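Zundari Community > Kitchen Plastics > Care and Cleaning

Colander turns cloudy and tacky after dishwasher

Asked Tuesday, June 16, 2026
Views: 3372

I have a plastic colander from Verkus, bought in March. The surface has gone dull and feels slightly tacky when dry, mostly on the underside. It goes through the dishwasher on the top rack, normal cycle, with Deveo tablets. Water hardness here is moderate. The recycling mark is a 5. I have tried dish soap and a soft brush with no change.

Is this mineral film, grease, or the plastic breaking down? Can it be reversed? 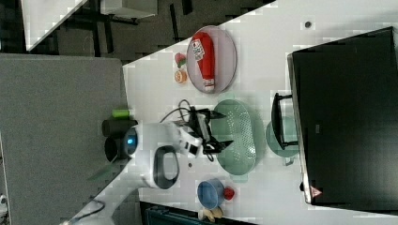
The plates from the same load come out clean, so I doubt the machine is at fault. The filter was rinsed last week.

3 answers

Answer 1 (accepted, 86 votes)

Mark 5 is polypropylene. It takes up oils readily, and a short wash does not always pull them out. Tacky usually means grease. Dull without tackiness usually means scale. You may have both, so treat them in order.

Grease first. Make a paste of baking soda and a little water, spread it on, leave it for half an hour, then scrub with a nylon brush and hot water. Work from both sides so the holes get cleaned.

Then scale. Soak in one part white vinegar to four parts warm water for 20 minutes and rinse well. Do not mix the vinegar with any bleach product.

If it is still tacky after two rounds, the surface has probably degraded and cleaning will not restore it. Fine cracks or chalky residue on your fingers point the same way. Replace it.

Answer 2 (5 votes)

Check rinse aid dosage. Mine was set to the maximum and left a film on plastic only, glass looked fine. Turned it down two steps and the film stopped building up. Machine is a Bachmann, yours may have the dial somewhere else.

Answer 3 (0 votes)

just wash it by hand

Comment on Answer 1: The paste removed most of the tackiness on the first round. Still dull near the rim. Will try the vinegar soak next.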